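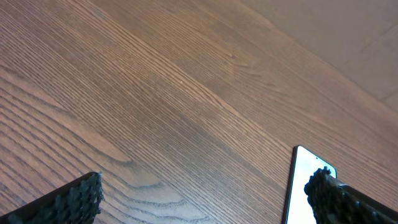
Clemstead is a small school of meditation and energy work, and we have been teaching people to slow down and listen inward since our first October circle, when 3 of us shared one lamp and a borrowed rug. These days we have 143 students on the rolls, from complete beginners to people who have been sitting for decades, and we love having them all in the same class! Your first lesson with us is called soft gazing. You pick something plain and let your eyes rest on it, the way you might follow wood grain as it runs along on a slant, bends into long nested loops, and then straightens out again. Ten breaths of that and most people feel their shoulders drop.

What we teach

Our main course is the Plodska Path, a year of weekly evening classes covering breath, chakra work, dream journaling and simple hands-on healing. You don't have to believe anything in particular to join. Some of our students talk with their guides every morning, some are pretty sure they don't have guides, and the tea break is livelier for it.

We also run Hundano, our sound program, with singing bowls, humming and long stretches of quiet (bring socks, the floor gets chilly). Hundano evenings are open to everyone, and you can come to one without signing up for anything else.

Our home

The school meets in the old Ljungberg schoolhouse, up the hill past the orchard. We have a main hall that holds 50 on cushions, a small healing room, and a library with more than 200 books on astrology, angels, past lives and herbs. Students can borrow two at a time. Please do bring them back, especially the moon calendars!

Energy work at Clemstead goes alongside regular medical care, so keep seeing your doctor and taking what you've been prescribed.

Come and visit

New students are welcome at the start of any moon cycle. Come a little early, leave your shoes by the door, and one of the teachers will show you around and find you a cushion. If you'd like to sit in on a class before you decide, just send us a note through the contact page and tell us which evening suits you.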